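Play & Learning
2 min read

Toy kitchens have kept a steady place in early childhood classrooms, and the Rellitau Children's Center is reviewing how its own set is used. The center holds 465 play items, and those for pretend cooking are borrowed more often than any others.

Under the revised plan, each table receives a small selection: a few plates and a bowl, a colander, some fruit, and a bottle of ketchup. Children decide what is served and on which plate. Staff are asked to leave the arrangement as they find it until the session ends.
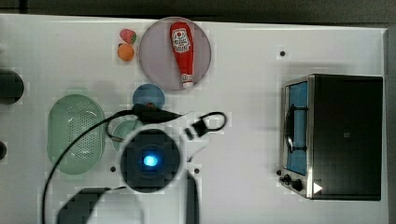
Smaller selections lead to longer games, according to Märta Vik, who would like the ketchup bottle to stay in every set because "it gets passed to everyone at the table."

The center will also sort its storage by use. Dishes will go on one shelf and food on another, with labels placed at child height. Worn pieces will be replaced each December. Families may borrow a set for 7 days at a time, and requests are taken at the front desk.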